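Thư Ung has been buying and sorting beads since 2000, when she rented half a counter at the back of a fabric store and sold necklaces on the side. She now runs Dusska, a small jewelry workshop in Fahy, where she makes her own line and takes in broken pieces for restringing. I talked with her in February, between the holiday repairs and the wedding orders.

She did not plan on the repair side. "People came in with a bag of loose beads and asked if I could make it what it was before," she says. "I said no for a year or so. Then rent went up and I said yes."

Restringing pays better than she expected, and it is slower. A long strand from the 1950s can take most of an afternoon, because each bead has to be checked for a chipped hole before it goes back on the thread. Her record is a beaded collar with 1016 beads, brought in by a woman whose grandmother had worn it to dances. "I counted them before and after," Ung says. "You have to, or you will lie awake."

Before any thread is cut, she sorts. Sizes go together first, then colors, and she won't work from a pile.
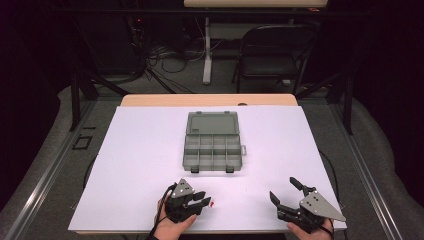

An open organizer box with eight empty compartments.

She is particular about thread. For glass she uses a nylon cord called Ritia, which she buys by the spool, and for pearls she still uses silk. "Silk stretches, and customers don't like to hear that," she says. "I tell them to come back in 2 years and I'll do it again. Some of them do."

Her own designs are plainer than the work she repairs. Most are a single color on a short strand, with a clasp that can be closed with one hand. That last detail came from her mother, who has arthritis and stopped wearing necklaces when she could no longer fasten them.

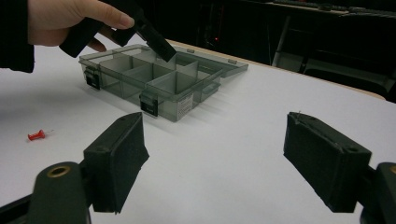 The clasps come from Fliltach, a supplier she has stayed with through two price increases. She tried a cheaper kind once and had eleven necklaces returned in a month. "I paid for the mail both ways," she says. "So it wasn't cheaper."

She teaches a beginner class in the evenings, starting at 7 p.m., and limits it to six people. Most of them want to make earrings. She starts them on knots anyway — the first hour is nothing else — and a few don't return.

Asked whether she would open a second shop, she shakes her head. She had an offer last year and turned it down after a weekend of thinking about it. "I'd be driving between them," she says. "I like to sit down and work. I have a good chair here."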